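# Product Review: Grundik Quilted Insulation Mat

Reviewed for the Mekstead Household Lending Library, July
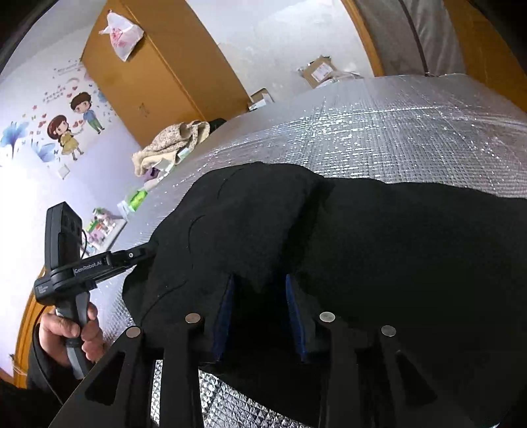

*Silver quilted mat in use under black fabric, with the wardrobe and decorated wall behind.*

The Grundik is a silver quilted insulation mat sold by Monura for camping and for general household use. The Library received two mats for evaluation and kept them in service over a period of 3 months. This review considers the mat mainly as a temporary surface for sorting and folding clothes, which is the purpose for which members most often borrow it.

## Surface and handling

The shiny face carries a grid texture across its full area. Dark clothing shows up well against it. Creases, seams, and folded edges in black fabric can be found quickly, even in the evening under an ordinary ceiling light. Small white items such as socks and handkerchiefs are harder to pick out, and members sorting a mixed load may prefer to place a plain sheet on top.

Large garments can be spread out and turned without catching. Smooth synthetic fabrics tend to slide when pulled from one side, and reviewers had better results when they lifted the cloth and set it down again. Knitwear stayed where it was placed.

The mat does not lie fully flat when first unrolled. It keeps a curve along its edges, and one of the two samples still had a raised corner after about 50 uses. Rolling the mat in the opposite direction before use reduces the problem but does not remove it. A heavy book on each corner is sufficient for most tasks.

## Comfort

The padding is adequate for kneeling during a short session of folding. On tile, the mat kept the cold of the floor away from both the user and the laundry. It is too thin to serve as a sleeping surface without additional bedding, although the packaging recommends it for that use.

## Cleaning and storage

Lint and hair collect in the stitched lines of the grid. A damp cloth removes most of the material, and a soft brush is needed for the rest. The mat should not be machine washed. The Library's samples were air dried over a rail and showed no peeling, but light scratches appeared on the silver face within the first month.

Rolled and tied, the mat stands upright in the bottom of a wardrobe. The elastic ties supplied with it are weak. One broke during the trial and was replaced with cotton tape.

## Comparison

The Trujillo folding mat, also held by the Library, lies flatter and takes up less room on a shelf. Its surface is dull gray, and dark clothes are more difficult to see on it. The Trujillo is also narrower, so a winter coat has to be folded in sections.

## Assessment

The Grundik is recommended for loan and for home purchase where a wide, light surface is needed for laundry or packing. It is not recommended for outdoor sleeping. Members borrowing the mat are asked to brush it before returning it and to report broken ties at the desk.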